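進捗報告(上期分) 冷却水系統の延命および漏れ対策

提出先:Boateng助成プログラム事務局
提出元:Siltow車両整備所

遅くなりました。先月出すつもりが、温水ポンプの件で一週間まるまる飛んでしまい、9月分の作業まで含めた形になっています。書式は前回のものを流用。項目の順番が多少前後していますがご容赦ください。

1. 要点だけ先に

・冷却水の全量交換、対象車両のうち定期入庫した分は全部終了。残りは次の入庫待ち。
・サーモスタットの開弁温度のばらつき、思ったより大きい。規格外の個体が出ている。後述。
・ラジエーターの漏れ、コア本体よりも樹脂タンクのかしめ部が圧倒的に多い。方針を少し変えたい。
・予算は今のところ範囲内。ただし圧力試験器の追加分で相談あり。
・Busby営業所の分は遅れている。理由は6に。

2. 背景(前回から読んでいない方向け)

当所で預かっている中型ディーゼル車は、年式がかなりばらけていて、冷却水の種類も混在していた。緑の旧タイプ、赤の長寿命タイプ、前の持ち主が何を入れたか分からないもの。混ざると防錆剤どうしが反応してゲル状になることがあり、ヒーターコアの細い通路から詰まる。昨年の冬に暖房が効かないという苦情が続いたのがきっかけで、本事業を申請した経緯。

目標は三つ立てた。ひとつは冷却水を一種類に統一すること。ふたつめは漏れの箇所を記録して傾向を出すこと。三つめがオーバーヒートによる路上停止をなくすこと。三つめは正直まだ遠い。

3. 冷却水の統一

使用しているのはOrkoraの長寿命タイプ。濃度は原液50パーセントで統一。北側の路線に入る車両は55。薄める水は精製水のみで、井戸水は使わない決まりにした。以前は洗車場の蛇口から足していた形跡があり、抜いた水が茶色、底に白いスケールがたまっている車両もあった。

手順は次のとおり。

ヒーターを全開にしてドレンから排出。ブロック側のドレンも必ず抜く(ここを省くと三割近く残る)。水を入れて暖機、サーモスタットが開くまで待つ。冷えてから排出。抜いた水が透明になるまで繰り返し。最後に規定濃度で充填し、エア抜き。

エア抜きに一番時間がかかっている。車種によってはヒーターホースの一番高い所に抜き栓がなく、前を上げた状態で二十分以上アイドリングさせる必要がある。真空充填器を使えば短くなるのは分かっていて、試しに借りて使ってみたところ、明らかに早い。購入を検討したいが、今期の予算には入っていないので来期の申請に回す。

総使用量は原液、希釈水合わせて2,822リットル。計画より多め。フラッシングの回数が読み違いで、汚れのひどい車両は三回では済まなかった。洗浄に使った分もこの数字に含む。廃液は全量を回収業者に引き渡し済、マニフェストの写しは別送。

濃度の測定は屈折計で。浮きばかり式は温度の影響が大きいので使うのをやめた。試験紙も併用、pHと残留防錆剤の目安を見る。試験紙は開封後すぐに変色するロットがあって、一箱捨てた。保管場所が蒸気洗浄機の横だったのが悪い。今は事務室の棚に移してある。

4. サーモスタット

外したものは捨てずに湯煎で開弁温度を測っている。鍋と温度計だけの簡単な試験で、精度はほどほど。それでも傾向は見えた。

試験した125個のうち、規格の範囲を外れたものが8個。内訳は、開きが早すぎるものが五、開きが遅いものが二、まったく開かないものが一。開きが早い側は水温が上がらず、暖房の効きが悪いという苦情とほぼ重なった。開かなかった一個は路上停止した車両のもので、これは納得。

外れた個体は見た目では区別がつかない。ワックスの劣化は外からは分からず、ばねもきれいなまま。したがって「外して見て問題なければ再使用」という従来のやり方はやめて、冷却水交換のときに無条件で交換とした。部品代は一個あたり大した額ではなく、ガスケットと合わせても全体への影響は小さい。

なお、交換後の水温は全車でログを取っている。平地の巡航で安定。登坂で上がる車両が数台あり、こちらはファンクラッチを疑っている。粘性式のシリコン油が抜けているものと思われるが、まだ分解していない。次回報告で。

5. 漏れの記録

加圧試験を冷間と温間の両方で行うようにした。冷間だけだと見つからないものが結構ある。逆に、冷えているときだけ滲んで暖まると止まるのもある。ホースバンドの締まり具合がほとんど。

箇所ごとに多い順で書くと、

ラジエーター樹脂タンクのかしめ部
ホース接続部(バンド式)
ウォーターポンプの水抜き穴
ヒーターコア入口
EGRクーラー周辺

かしめ部はパッキンの硬化が主因。増し締めというか、かしめ直しで一時的には止まるものの、ひと月ほどで再発した車両があった。今後はタンクのかしめ直しはせず、コアごと交換か、専門業者でのパッキン入替えに出す。申請書では「現地での補修を基本とする」と書いたが、ここは変更したい。ご了承いただけるか、返信ください。

ホースバンドはねじ式から定張力式に切り替え中。ゴムがやせても追従するため増し締めの手間が減る。ただし値段が上がる。上側と下側の太いホースだけ先に替え、細いヒーター配管はねじ式のまま当面いく。

ウォーターポンプは、水抜き穴に跡が残っている程度なら様子見、滴下していれば交換。この線引きが人によってまちまちだったので、見本の写真を作業場に貼った。ピンク色の乾いた跡はOK、濡れていたらNG。単純にした。

EGRクーラーは厄介。外に漏れないで吸気側に入るため、水が減るのに床が濡れない。白煙が出るころには手遅れに近い。減水量の記録をつけ始めて、補充なしで一定以上減った車両は外して単体で圧をかける流れ。今期は該当が二台、どちらも漏れあり、交換済。

6. Busby営業所

遅れている。リフトの点検が長引いて、作業枠が取れなかった。加えて廃液タンクの容量が足りず、回収の間隔が合わない。タンクは増設の手配をした。計画の60パーセントまで進んでいるので、冬の前にはなんとか終わらせたい。

営業所側からは、夜間に作業してはどうかという提案が来ている。ただ、冷却水の交換は暖機と冷却の待ち時間が長く、夜間に一台ずつ回すと効率が悪い。二台を交互に回す形なら成り立ちそうで、試す予定。早朝5時の出庫に間に合うかどうかが問題。

温水ポンプの件もここの車両。補助暖房の電動ポンプが焼き付いて、ヒューズだけ替えて出したら翌日また切れた。ポンプ内に古いゲルが回り込んでいた。フラッシングのときに補助暖房の回路を開けていなかったのが原因。手順書を直した。キーオン、補助暖房も作動させた状態で循環、を追記。すでに終わっていた車両も順次呼び戻して回路を洗い直している。手戻りで申し訳ない。

7. 教育、手順書

手順書は第三版。図を増やして文を減らした。濃度換算の早見表を裏表紙に。新しく入った人がこれだけ見て一台終えられるのが目標で、まだエア抜きの項でつまずく。音で判断している部分が多く、文章にしにくい。ヒーター吹出口の温度で判断する基準を入れてみた。入口と出口の配管温度差が小さくなって、リザーバーの泡が止まって、ファンが一度回ったら完了。これで大体そろう。

安全面。熱いうちにキャップを開けない、は当たり前として、廃液のこぼれで滑る件が一回あった。けがなし。吸着マットをドレン位置に常備。動物が舐めると危険なのでふたのない受け皿を外に置かないこと、も改めて掲示した。

研修用の点検動画は編集中。字幕の誤字が多くてて直している。

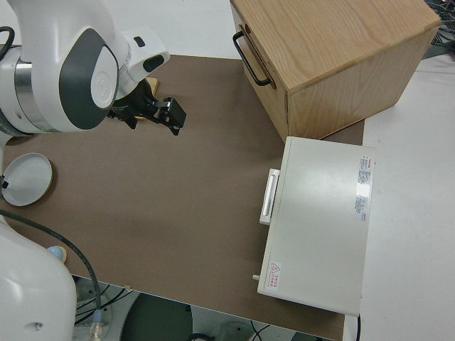 白とグレーのロボットアーム。黒い二本指のグリッパーは開いた状態、後ろに小さな木のブロック。

8. 予算

消耗品は計画比でやや超過。理由は3のとおり洗浄回数。部品費はサーモスタットの一律交換で増えたものの、ラジエーターの交換台数が想定より少なく、相殺されている。工数は超過。手戻り分が丸ごと乗った。

圧力試験器はアダプターの口が合わない車種があり、延長ネック付きのものを一式追加したい。現状は自作のゴム栓でしのいでいて、抜けると危ない。費目の流用で対応できるか、できなければ自己負担で買う。早めに返事をもらえると助かります。

備品費の残りは来期に繰り越せない規定だったはずで、間違っていたら指摘ください。

9. 次期の予定

・Busby分の残り、補助暖房回路の洗い直し含む
・ファンクラッチの分解確認
・かしめ部の業者修理、まず三台で様子を見る
・冷却水の半年後サンプル採取。防錆剤の減り方を見て、交換間隔を決める材料にする
・真空充填器の見積り
・手順書の第四版(必要なら)

交換間隔については、メーカーの表示どおりでいいのか、当所の使い方だと短くすべきなのか、まだ判断できない。アイドリングが長い路線と高速主体の路線とで分けてサンプルを取る。予備で抜いた数本を見るかぎり濁りはなし。数が少なすぎるので参考まで。

10. 相談事項まとめ

(1)かしめ部の補修方針の変更
(2)圧力試験器アダプターの費目
(3)Busby分の完了時期の見直し

(3)は、遅れても上期の成果指標には影響しないと理解しているが、指標の数え方が「完了車両」なのか「着手車両」なのかで変わってくる。呼び戻し分をどちらに入れるかも教えてほしい。こちらの集計では今のところ、呼び戻して洗い直しが終わるまで未完了あつかいにしている。

添付:作業記録一覧、サーモスタット試験表、漏れ箇所の集計、手順書第三版。マニフェスト写しは郵送。試験表の三枚目、単位の欄が抜けていますが摂氏です。差し替え版をあとで送りまます。

Siltow車両整備所 冷却系担当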